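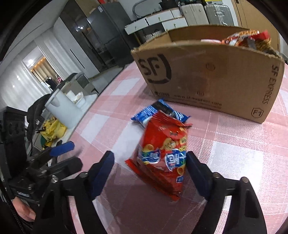

A reader wrote in after the last column to say that snack bags should never be stacked in a box at all, that they should stand on end like files in a drawer, and that anyone who lays them flat deserves crumbs. I agree with the first half.

A bag of chips is mostly gas. Laid flat, it carries whatever is put on top of it, and the load goes through the film to the contents. Stood upright, it carries only its own weight, and the seal can be read from above. The difficulty is the box. A reused courier carton is usually too deep, so the bags slump and the short ones vanish. Cutting the front flap down low cures this. The edge need not be straight -- mine never is -- but the side panels should be left at full height, as they do most of the work of keeping the box square.

I keep two cartons, each 280 mm long and 200 mm deep, one for chips and one for wrapped packets. Mixing them wastes space. The Bandow wire rack I used before held less and marked the tablecloth. Shenoy sells a rigid plastic tray for the same job, and it is a good tray, but it takes up a shelf when empty. Cardboard folds flat.

Where I part from the reader is on sorting by date. For a household shelf it is too much labour. New bags go in at the back.

Search Skernidano
Enter keyword

Recent items
Itgate drawer dividers after 600 openings
Jars or tins for dry goods
The case against deep shelves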